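**Sorting baby socks and craft foam without losing my mind?**

*Posted by Hazel Castellanos*

Hello all, I'm hoping someone patient can help. I've set myself the job of clearing the table in the back room, which has become the place where every small soft thing in the house ends up — little knitted bits, stripy cloths, offcuts of foam from my daughter's model making. I started well before December and I'm still at it. Do you sort by what a thing is, or by colour, or by who it belongs to? And would you keep the foam, or is that silly?

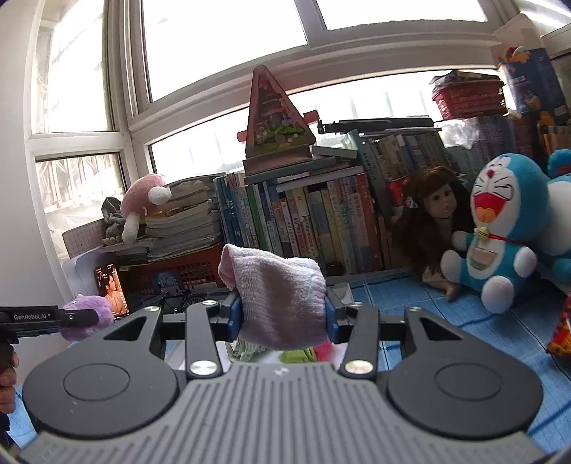
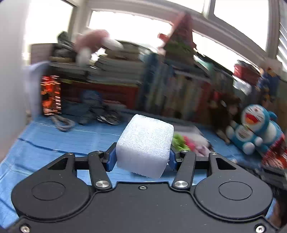 I've got 24 shallow boxes from Zenumier that I bought in a fit of good intentions, so space isn't the trouble. It's more that I pick something up, have a think about it, and put it back where it was. I had a go with one of those Oditum drawer dividers too, but small things slide under it and you find them months later. Any advice very welcome, and do be gentle!

**Barbara Wysocka**

Oh Hazel, I do sympathise, I was in just this muddle when my grandchildren were small. My advice is to go by what it is first and leave colour alone, however tempting it looks. Put all the knitted things in one box, all the flat cloths in another, and foam in a third. Only when a box is full do you sort inside it. I did the whole of our landing cupboard that way over 2 evenings, with the radio on, and it has stayed more or less tidy (my husband's shelf excepted).

For small socks I fold each pair in half and stand them up on the fold, so you can see them all from above. Odd ones go in a little pot by themselves. Give them a month, and if the partner hasn't turned up, let them go for dusters. They're lovely for skirting boards.

Do keep the foam if the edges are decent! A cube is handy for pins, or for propping up a wobbly drawer, or your daughter can cut it down for something smaller. I keep mine in a lidded box because it does gather dust something dreadful.

**Nikola Ostrowski**

just chuck the foam, you can get a bag of it for next to nothing

**Nhi Lò**

I'd go along with Barbara on most of this, but I do colours for the cloths, as I use green for the kitchen and pink for the bathroom and it saves mixing them up. On the Oditum divider — run a strip of felt along the bottom and the gap closes nicely. Mine has been in nearly 39 weeks and nothing has crept under it yet.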